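# Pots by the window, mugs by the kettle: a morning at the Trikley shared kitchen

I went to Trikley to talk about cupboards, which is a funny thing to drive 73 miles for, and I'd do it again tomorrow.

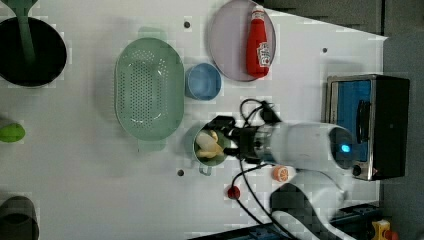 My host has been laying out kitchens for most of her working life, first for a catering outfit called Parulero and now for herself, under the name Bellis. She asked me to leave her own name out of it ("it's only cupboards"), so I'll call her the organizer. We met at 6 in the morning, before the first cooks come in, and she had the kettle going before I got my coat off.

Her method starts with a mess. Everything comes out of the cupboards and onto the work surface -- pots, colander, mugs, plates, the ketchup, all of it -- and for a while she won't let you put a single thing away.

"People want to buy boxes first," she told me. "They come to me with boxes! I say, lovely, put them in the hall. Show me your colander."

I asked why the colander, and she laughed at me a bit.

"Well, where does it live? In most houses it lives inside the biggest pot. So every time you want the pot you take the colander out, and every time you want the colander you take the lid off the pot, and then the lid's on the stove. A colander's an awkward shape, especially the oval ones with handles at both ends. Hang it up. Put a hook by the sink and be done."

She is firm about pots too. A pot you use every day should sit where you can grab it with one hand, and a pot you use at Christmas can go up by the ceiling with the fish kettle. She's less strict about spoons and ladles than I expected. I confessed that mine mostly end up standing in whatever pot is closest, and I was ready for a telling-off.

"No, I do that. Everybody does that while they're cooking. It's after supper I mind about."

We got onto small bowls, her favorite subject by a mile. She thinks they are the most useful things in any kitchen and that most of us stack them too deep to reach. Three in a stack is her limit. Above that, she says, you only ever use the top one, and the bottom one might as well be in another town. I went home and checked mine, and she's right, there was a blue one at the bottom I'd forgotten I owned.

Then came the toaster oven, and here we had our only real disagreement of the day. I keep mine in a low cupboard and haul it out when I need it. She looked at me as if I'd said I kept it in the bath.

"How often do you haul it out?"

Maybe once a month, I said.

"And how often would you use it if it was on the counter?"

Every day, probably. (Toast, mostly. Cheese on toast if I'm in the mood.)

"So there you are. Give it a spot at the end, with room for the door to come down and room for your hand to get at the knob. And don't put the bread on top of it, please. I've seen what happens to the bread."

I tried to argue that my counter is too short. She asked how short, I held out my arms, and she said that was plenty and moved on to fruit.

Fruit turns out to be a sore point at Trikley. The shared kitchen has plenty of cooks and they all bring their own, and by lunchtime there's a banana in every corner and no telling whose is whose. She tried one big bowl in the middle, but the soft things got buried. Then she tried shelves, and people walked straight past them. These days each cook has a small dish with a label from Trodik, the little label shop in town, and it more or less works.

"More or less," she said again, when I wrote it down. "I still find orange slices. You can lay out a kitchen perfectly and somebody will put down an orange slice."

What about sauces? She keeps ketchup with the plates, and I made her explain that one twice. Her thinking is that you reach for it when you're setting out food, so it should be near the things you set out. Mine lives in the fridge door behind the mustard, and I'm always getting up from the table to fetch it. I've moved it since. The mustard has moved too, to keep it company.

She has kept a notebook of every kitchen item she's found a home for at Trikley since she started there, and the count stood at 2361 that morning. I asked if she ever gets sick of it. She thought about it for a good long while, wiping the same bit of counter.

"I get sick of lids," she said. "I don't have an answer for lids. I've had them on racks, I've had them in drawers, I've had them upside down on their own pots. If one of your readers has cracked it, I'll come to their house."

By then the cooks were coming in and somebody wanted the sink, so we took our mugs out to the back step and finished our tea there. She was already eyeing my tote bag, with my notebook, keys, and a squashed sandwich all in together at the bottom.

"You could do with a pocket in that," she said.

If you've got a lid system, write in and I'll pass it along to Bellis. She's redoing the Trikley pantry in March, and she says she'll try anything except a magnetic strip, having already had that fall on her foot.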